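Brilancombe Tidy Circle
Minutes of the May 2023 meeting

14 comments | 330 shares

Present: Hae-won Won (chair), Enda Phelan (minutes), and the usual good crowd, with two new faces who were given the comfortable chairs. Apologies had come in from the Prundesex end of town, where the road is up again.

1. Last meeting's minutes
Read aloud and agreed, after a friendly back-and-forth over whether we had promised to finish with scarves or merely to start on them. It was settled that we had promised to start, and we have.

2. The jewelry sort
Hae-won reported on the jewelry box, and I'll try to do her justice, because she talked for a good while and we all enjoyed it. Her advice for anyone starting at home is to spread a plain fleece blanket over the bed and work on top of it, so small things don't roll off and go under the dresser (we have all been there!). Everything goes into one open box first, necklaces, keychains, beads and all, and you take it out a piece at a time. She asked us please not to yank at tangled chains. Lay them flat, find one clasp, and put the kettle on if you feel yourself getting cross.

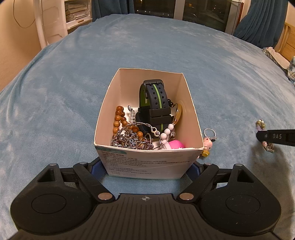 The jewelry box on the blue blanket, with the watch, the wooden beads and the pink pig keychain.

There was a long and very pleasant discussion of keychain charms. Enda held that charms belong with keys and should live by the front door. Others felt that a charm with no keys on it is jewelry in all but name, and the vote went their way. Watches are to have a spot of their own, well apart from anything that might scratch the face.

Rings took up the rest of the item. Hae-won likes to do them last and singly, and she spoke up for open bands in particular, the sort with a gap between the two ends, which can get hooked on a necklace chain if they're all kept in one heap. A saucer or an egg cup will do nicely if you don't own a ring dish.

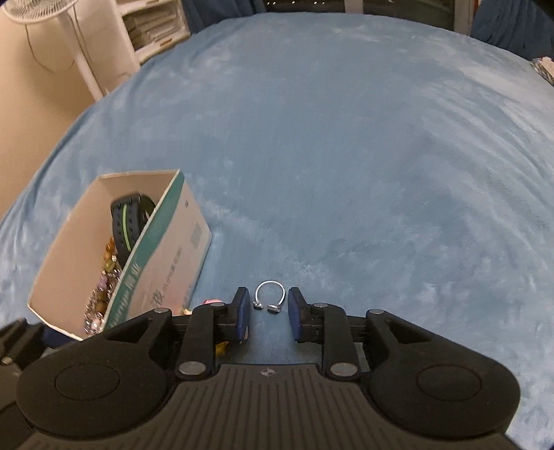 3. Boxes and dividers
Enda had brought the Flondavel price list. It was passed around and admired, and then we looked at the prices and agreed that cut-down cardboard would serve us for the time being. Anybody with sturdy small boxes, please bring them along. Lids are welcome too, even if they don't match.

4. Summer swap table
To be held in July, in the same hall if we can get it. Yook, the yarn shop, has kindly offered to lend 2 folding tables. Enda to collect them and to measure the car first this time.

5. Any other business
The tea urn is slow and needs descaling. Hae-won has the powder and will see to it. Thanks were given for the lemon cake, and the recipe is to be copied out for those who asked.

Next meeting: scarves, continued. Please bring hangers.

E. Phelan

1,363 views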